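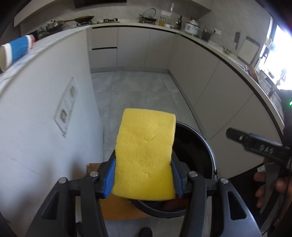

Page last changed: March

Hand-held gripper with blue pads
Prarnden Robotics Club – Equipment – Loan items

Loan period: one class project, or 6 weeks, whichever ends first
Units in the pool: 2
Who may borrow: members who have done the bench check with Yaneth Tamayo
Used for: Skenetti class project, Plorkolo competition team

What it is

A two-finger gripper that you hold and work yourself. The fingers are dark gray and black, joined by linkage arms on pivot pins, and each one has a blue rubber pad on the side that touches the object. The camera looks out over the fingers, so a recording has the fingertips in it along with whatever you are reaching for.

The club uses it to record people doing household jobs. The recordings go into the training set for the arm in the shop. You do not need to know how to program the arm to borrow a gripper.

What it handles well

Sponges, cloths, paper wads, empty packaging, plastic bottles with some give in them. A kitchen sponge is the first object on the practice list. Hold it upright by the long sides and close until the middle pinches in a little. If the sponge folds over, open up and start again with less squeeze.

What it does not handle

Knives, glass, anything on a lit burner, anything over 400 grams. Full cans are over the limit more often than people think, so weigh them. Wet items are fine for the pads but keep water off the joints and the handle.

Working in a kitchen

The Skenetti project is done in real kitchens, and the task sheet for it covers wiping, picking up and throwing away. Clear the floor where you will be walking before you put a gripper in your hand. Shoes stay on. If two people are recording in the same kitchen, agree on who goes first at each spot. The arms stick out farther than you expect and they will hit each other.

For the trash task, open the can and put it on the floor where you can reach over it without leaning on the counter. Bring the fingers over the rim, stop, then open. Dropping from high up makes a recording the team can't use. 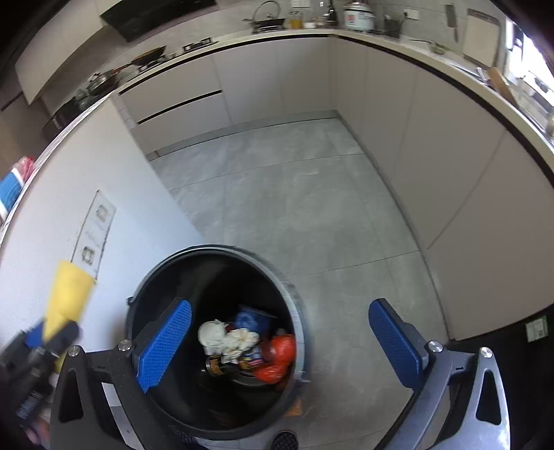
Put a few things in the can before the first recording, and change them between takes. An empty can every time teaches the arm very little. Clean packaging and crumpled paper are enough – no food scraps, please, the pads hold the smell.

Record each task 4 times from the same starting spot, then move and do it again. Say the task number out loud at the start. Takes where the object slips should be kept and marked as slips on the log sheet. The Plorkolo team sorts them later and does use them.

Before you return it

Wipe both pads with a damp cloth and let them dry with the fingers open. Check that the screws on top of the fingers are snug. Do not tighten the pivot pins. If a joint feels stiff or gritty, put a tag on it and leave it on the repair shelf. Copy your recordings to the club drive and check that they open before you clear the card.

Spare parts

Pads are kept in the drawer under the Rivadeneyra bench. They are replaced in pairs, even when only one is worn, or the grip pulls to one side. Sign the sheet when you take a pair. Finger brackets are ordered through Yaneth and have to be fitted in the shop.

Booking

Write your name and project on the loan board next to the shop door. Pickup is after 3:30 in the afternoon. During the Plorkolo season the competition team has first call on one unit, and the other stays open to classes. If both are out, leave your name under the line and Yaneth will message you when one comes back.

See also: log sheets, task list for Skenetti, bench check form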